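Pressemitteilung
Madau, August
Von: Redaktion Mitdale Prüftechnik

Handgeführte Greifer im Vergleich: Mitdale veröffentlicht Zwischenstand und rät zur Vorsicht

Madau. Das Prüfbüro Mitdale hat zwei handgeführte Greifer verglichen, mit denen Menschen einem Roboter Handgriffe vormachen sollen. Beide Hersteller, Osman und Rovo, werben damit, dass sich solche Vorführungen ohne große Nacharbeit auf einen Roboterarm übertragen lassen. Nach 152 Durchgängen sieht Mitdale dafür bislang keinen ausreichenden Beleg.

Geprüft wurden sieben Aufgaben aus Küche und Haushalt, vom Verschieben einer Pfanne bis zum Abstellen eines Glases. Die Prüfpersonen arbeiteten beidhändig im Stehen, mit je einem Greifer pro Hand. Die Lage der Geräte im Raum wurde über schwarz-weiße Markertafeln bestimmt, die an den Greifern befestigt sind.

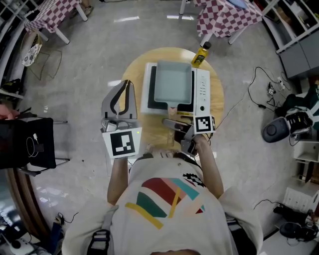
Auffällig war vor allem, wie stark das Ergebnis von der Haltung abhängt. Dreht die Person das Handgelenk zu weit ein, verschwindet die Tafel aus dem Blick der Kamera, und die Aufnahme bekommt eine Lücke. Bei bis zu 30 Durchgängen musste deshalb nachgebessert oder ganz verworfen werden. In den Datenblättern beider Hersteller steht dazu kein Wort. Auch spiegelnde Böden und helles Deckenlicht machen der Auswertung zu schaffen. Wer nur die Vorführvideos kennt, wird davon überrascht sein.

Beim Greifen selbst liegen die Geräte näher beieinander, als die Werbung vermuten lässt. Das Modell von Osman schließt gleichmäßiger, das von Rovo liegt nach längerer Arbeit besser in der Hand. Bei flachen Griffen und glatten, durchsichtigen Gegenständen hatten beide Mühe. Einen klaren Sieger nennt Mitdale nicht. Die Preisdifferenz zwischen den Modellen lässt sich aus den bisherigen Daten jedenfalls nicht begründen.

Offen bleibt die wichtigste Frage, nämlich ob ein Roboterarm mit den so gewonnenen Aufnahmen auch in einer fremden Küche zurechtkommt. Dazu wurde bisher nichts gemessen. Mitdale empfiehlt Interessenten, vor einer Bestellung eine Teststellung zu verlangen und dabei die eigenen Gegenstände, die eigene Beleuchtung und das eigene Personal einzusetzen. Angaben zur Trefferquote, die ohne Beschreibung des Versuchsaufbaus genannt werden, sollten Käufer nicht in ihre Kalkulation übernehmen.

Der Zwischenbericht mit Messprotokollen kann bei der Pressestelle von Mitdale in Madau angefordert werden. Der zweite Teil der Prüfung befasst sich mit den Kameras.

Weitere Meldungen
Rovo kündigt neue Steuerung an, Liefertermin offen
Kamerahalterungen im Dauertest: erste Ausfälle
Was Datenblätter über Greifkräfte verschweigen
Osman ändert Garantiebedingungen für Leihgeräte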